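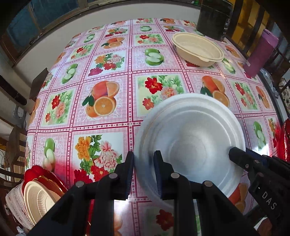

*그림 1. 과일무늬 비닐 식탁보와 둥근 흰 그릇*

# 손목 진동 길 안내 밴드 Zesard 제작 보고서

웨어러블 기기 설계 기말 과제
제출일: 2025년 10월 3일
작성: 마르잔 바바에이(Marjan Babaei)

## 1. 왜 만들었나

스마트폰 지도를 보며 걷는 사람은 앞을 안 본다. 이 문제를 해결하겠다는 과제는 매 학기 나오고, 대개 화면을 다른 곳에 하나 더 다는 것으로 끝난다. 우리 팀은 화면을 아예 없애기로 했다. 고상한 철학이 있었던 것은 아니고 예산표에서 디스플레이 항목을 지우면 나머지가 겨우 맞았다.

Zesard는 양쪽 손목에 하나씩 차는 진동 밴드다. 왼쪽이 떨면 왼쪽으로, 오른쪽이 떨면 오른쪽으로 간다. 둘 다 떨면 목적지에 도착한 것이다. 중간 발표에서 "둘 다 떨면 멈추라는 뜻인 줄 알았다"는 의견이 나왔는데, 목적지에서는 어차피 멈추므로 반영하지 않았다. 나중에 후회했다(5절).

## 2. 구성

밴드 하나에는 Devitz 보드, 원판형 진동 모터, 충전 회로, 700mAh 배터리가 들어간다. 배터리는 분명히 과하다. 처음에는 훨씬 작은 것을 골랐으나 그 모델이 품절이었고, 대체품 목록의 맨 위에 있던 것이 이 배터리였다. 그 결과 밴드는 손목시계보다는 손목 보호대에 가까운 두께가 되었다. 대신 시험 기간 내내 방전 걱정은 하지 않았으니 보고서에는 "전력 여유를 확보하였다"고 적는다.

휴대폰 쪽 앱 이름은 Gultis다. 하는 일은 단순하다.

- 경로에서 다음 회전 지점을 가져온다.
- 회전 지점이 가까워지면 해당 손목의 밴드에 블루투스로 신호를 보낸다.
- 보낸 시각과 밴드의 응답 시각을 기록한다.

마지막 항목은 원래 디버깅용이었는데 이 보고서에서 가장 쓸모 있는 부분이 되었다.

케이스는 3D 프린터로 뽑았다. 첫 번째 케이스는 뚜껑이 닫히지 않았고, 다음 케이스는 닫힌 뒤 열리지 않았다. 지금 쓰는 것은 고무줄로 묶는다. 도면 파일 이름은 아직도 `case_final_real`이다.

## 3. 진동 패턴 정하기

처음 계획은 야심이 컸다. 완만한 회전, 급회전, 유턴, 횡단보도에 각각 다른 패턴을 배정하고 표까지 만들었다. 표는 보기 좋았다. 그런데 걸으면서 손목으로 모스부호를 해독하는 일은 가만히 앉아서 할 때와 전혀 달랐다. 만든 사람인 나도 유턴 신호를 횡단보도로 알아듣고 남의 아파트 주차장까지 들어갔다.

결국 패턴은 2종만 남겼다.

| 패턴 | 의미 |
|---|---|
| 짧게 한 번 | 곧 회전 |
| 길게 한 번 | 지금 회전 |

유턴은 없앴다. 길을 잘못 들면 Gultis가 경로를 다시 계산해 어떻게든 돌아오게 한다. 가끔 동네 한 바퀴를 다 돌고 나서 돌아온다.

진동 세기는 더 골치가 아팠다. 약하면 걸을 때 팔이 흔들리는 느낌에 묻히고, 세면 옆 사람까지 쳐다본다. 조용한 열람실에서 시험했을 때는 책상에 손목을 올려둔 것이 실수였다. 책상이 훌륭한 울림판 노릇을 했다. 이후 세기를 낮추고 모터와 케이스 사이에 얇은 스펀지를 붙였다. 스펀지는 설거지용을 잘라 썼고, 부품 명세에는 "완충재"로 올라 있다.

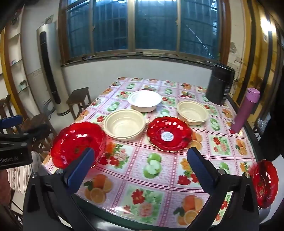
*그림 2. 식탁보 위에 놓인 빨간 꽃 모양 접시 세 장*

## 4. 시험

시험 경로는 Cartwright관 정문에서 출발해 후문 쪽 버스 정류장까지 가는 길로 잡았다. 직선으로 가면 금방인 거리를 일부러 골목으로 꺾어 놓았다. 참가자는 같은 수업 수강생 중에서 구했고, 사례로 음료를 제공했다. 참가자는 휴대폰을 가방에 넣고 밴드만으로 걸었으며, 팀원 한 사람이 뒤에서 따라갔다. 따라가는 사람은 입을 열지 않는 것이 규칙이었는데 차도로 꺾으려는 참가자 앞에서는 규칙보다 사람이 먼저였다. 해당 시도는 결과에서 뺐다.

Gultis에 남은 신호 기록은 모두 2952건이다. 밴드의 응답이 아예 없었던 것과 늦게 온 것을 나눠서 살펴보았다.

**응답 없음.** 대부분 휴대폰이 가방 깊숙이 들어 있을 때 생겼다. 특히 물병과 밴드 사이에 휴대폰 대신 전공 서적이 아니라 몸통이 끼는 배치, 그러니까 오른쪽 어깨에 가방을 메고 왼쪽 밴드로 신호를 보낼 때가 나빴다. 사람 몸이 전파를 잘 막는다는 것은 강의 자료에도 있던 내용이다. 우리는 그 주에 케이스를 뽑느라 결석했다.

**늦은 응답.** 연결이 끊겼다가 다시 붙을 때 밀린 신호가 한꺼번에 전달되는 문제였다. 참가자 입장에서는 조용하던 왼손이 갑자기 흥분하는 셈이다. 앱에 유효 시간을 넣어 오래된 신호는 버리도록 고쳤고, 고친 뒤에는 같은 현상이 기록에 나타나지 않았다. 다만 고친 버전으로 걸은 횟수가 적어서 해결되었다고 쓰기에는 이르다.

위치 오차도 있었다. 건물 사이에서는 휴대폰이 자기가 길 건너편에 있다고 믿는 일이 잦았다. 이때 밴드는 자신 있게 틀린 방향을 알려준다. 화면이 있으면 파란 점이 이상한 곳에 있는 것을 보고 의심이라도 할 텐데, 손목은 변명을 하지 않는다. 화면을 없앤 설계의 가장 큰 약점이라고 생각한다.

## 5. 참가자 의견

설문은 자유 기술로 받았다. 겹치는 내용을 빼고 옮긴다.

- 손이 자유로워서 좋다. 그런데 주머니에 손을 넣으면 어느 쪽이 떨었는지 헷갈린다.
- 두껍다. (가장 많이 나온 의견)
- 소매 밑에 안 들어간다. (앞 의견의 겨울판)
- 왼쪽 밴드와 오른쪽 밴드가 똑같이 생겨서 바꿔 찼다.
- 도착 신호를 고장으로 알았다.

네 번째 의견은 뼈아팠다. 밴드를 바꿔 찬 참가자는 모든 안내를 정확히 따랐고 모든 모퉁이에서 반대로 갔다. 기록만 보면 응답률이 매우 훌륭하다. 그날 저녁에 한쪽 밴드에 빨간 테이프를 감았다.

도착 신호는 짧은 진동을 양쪽에서 번갈아 주는 것으로 바꾸었다. 중간 발표 때 의견을 주신 분께는 이 자리를 빌려 사과드린다.

## 6. 남은 일

11월 전시 전까지 고칠 것은 다음과 같다.

1. 배터리를 작은 것으로 교체하고 케이스를 다시 설계한다. 고무줄은 졸업시킨다.
2. 위치 정확도가 낮을 때는 안내를 멈추고 "모르겠음" 신호를 보낸다. 패턴이 하나 늘어나는 것은 감수한다.
3. 밴드를 찰 때 앱에서 좌우를 확인하는 단계를 넣는다. 지금은 모터를 하나씩 울려 보고 사용자가 답하게 하는 방식을 생각 중이다.
4. 밴드 2개의 충전 단자를 하나의 케이블로 묶는다. 현재는 콘센트 자리를 두고 팀원 휴대폰과 경쟁한다.

소스 코드와 도면은 과목 저장소의 팀 폴더에 올려 두었다. 밀린 신호를 버리는 부분은 `queue` 폴더에 있고, 주석에 남아 있는 푸념은 채점 전에 지울 예정이다.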